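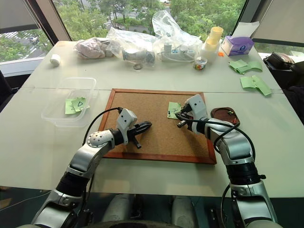
How do you stop sticky notes falling off a cork board?

Pin them. The glue strip on a sticky note is made for smooth surfaces like paper and glass, and cork is bumpy and a bit crumbly, so the glue only touches the high spots and picks up dust every time you move it. One pin through the top of the note, just above your writing, and it'll stay put for months.

I learned this the slow way. I had a framed cork board in my hallway for most of a year and every morning there'd be a note or two on the floor (usually the one about bin night). So now I set the board up flat on a table first, get everything where I want it, and only then hang it. It's so much easier on the shoulders!

What I use:
A cork board with a wooden frame
One pad of sticky notes in a pale colour, so pen shows up
A small tray for the pins
A clear tub without a lid for the notes
A fine marker

Step 1. Clear a table and lay the board down flat. If you've shoved two tables together like I do, keep the board off the join or it rocks when you push a pin in.

Step 2. Wipe the cork with a dry cloth. A damp one makes mine go fuzzy. My board is a Korholm I got second-hand, and the amount of grey fluff that came off it was a bit embarrassing.

Step 3. Do all your writing before anything goes on the board. I draw a little shape in place of a heading: triangle for jobs, circle for phone calls, square for shopping. My neighbour Béla Medve uses colours, but then he runs out of yellow and the whole thing falls apart.

Step 4. Drop the finished notes in the tub and tip a few pins into the tray. Only a few. I bought a box of 800 once and knocked the lot onto the carpet, and I was still finding them in June.

Step 5. Lay the notes out loosely and shuffle them about. Leave a finger's width between them. Anything urgent goes near the middle, at eye height once the board is up.

Step 6. Pin each one at the top, on a slight downward angle. Straight in works too, but heavy paper drags on it.

Step 7. Hang the board and give the frame a gentle tap. If a note swings sideways, add a second pin.

If you really can't stand pins, a dab of removable putty on the back does the job for a week or so. It does leave a greasy spot on the cork, and I haven't found anything that gets that out.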